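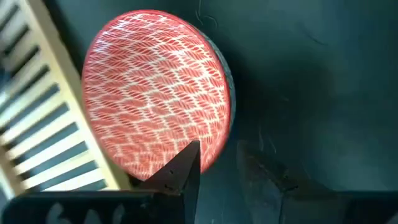 Husbridge, 15/12/2018

**Robot arm on the bowl racking bench: who does what now?**

Posted by **gulton_kitchenhand**

I work in the wash-up area of a catering hire business. We rent crockery to function centres, and it all comes back to be washed, racked, checked and packed. Until March the racking bench was two people per shift. It is now one person and an arm with a two-finger parallel gripper. The arm picks up patterned bowls one at a time and handles them at a slatted rack. My job title hasn't changed but the work has.

The points I would like advice on:

- I used to check every bowl for chips by feel while racking it. The arm does not do this. Management says the check "moves to packing", but packing got no extra time.
- My output is now recorded as the bench total, so when the arm stops, my figure drops.
- Clearing a stopped arm was covered in a handout from the installer (Vasiliauskas). I signed for it. I have not been shown how to do it.
- The bench is quieter and my wrists are better. I am not asking for the arm to go.

Is it normal for a check to vanish like this when one station is automated? And what should I ask for in writing?

---

**Deepika Thevar**

It is common. A manual task usually contains a few smaller tasks that were never written down. The person who writes the specification watches the bench, sees "pick up bowl, put bowl in rack", and prices that. The chip check happened in your fingertips in the same movement, so it did not appear on the sheet.

I did process layout for a commercial laundry and later for a crockery line using Clenine washers. On the crockery line we had the same problem in the first month. The fix was to write the old job out in full, with the person who did it, and mark each item as arm, person or dropped. "Dropped" is allowed, but a supervisor has to sign against it.

For your bench I would start with these:

1. Rim check for chips and cracks.
2. Inside check for residue. A dense pattern makes this harder. White lines over a red glaze will hide a fleck of dried rice that would stand out on a plain bowl.
3. Pulling odd sizes out of the batch.
4. Setting the rack square on the bench.
5. Wiping the bench surface between batches.
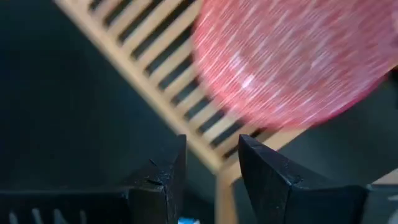 Item 4 matters more than it looks. A person corrects for a crooked rack without noticing. An arm running to taught positions will not, unless it has been given some way of finding the rack. If you are straightening the rack between batches, that is part of your job and should be counted as such. Item 5 is similar. Ask who owns it.

Add the gripper itself to the list. Finger tips wear, and scuffed or chipped tips can mark a glaze. Someone should look at them at the start of each shift and write down what they see. In my last plant that took 2 minutes and was left out of the roster for half a year.

On the output figure: ask for arm stoppages to be logged separately, with a start time and an end time. We had 125 stoppages in the first six weeks, nearly all short. Before they were logged, the operators wore every one of them as slow work. Once they were logged, the argument stopped.

On training: a signature on a handout shows that you received a handout. Put it in an email that you have not had a practical demonstration of stopping, isolating and restarting the arm, and ask for a date. Do not reach in to clear it until you have had one -- your supervisor can be called away from whatever they are doing.

---

**dishpit_veteran**

Same at our place. They said nobody would lose hours and that was true until the casuals' contracts came up. Get the staffing level in writing, never mind the chips.

---

**rackandroll62**

Mostly agree with Deepika, with one disagreement. I wouldn't send the chip check to packing at all. By then the bowls are stacked and you only see the top one properly. Put it before the arm, at the washer outlet, while the bowl is already in someone's hand. We tried it both ways and went with the outlet. It does slow the feed, so expect an argument over the rate.

Also check whether the handout covers the small bowls. Ours was written for one diameter, and the grip setting for the big ones was wrong for the rest.

---

**gulton_kitchenhand**

Thanks. I have written the list out and it came to more lines than I expected. The outlet idea could work, as there is a shelf there already. The training email went to my supervisor this morning, with a copy to the safety rep. The handout gives one bowl size only, so I have added that as well.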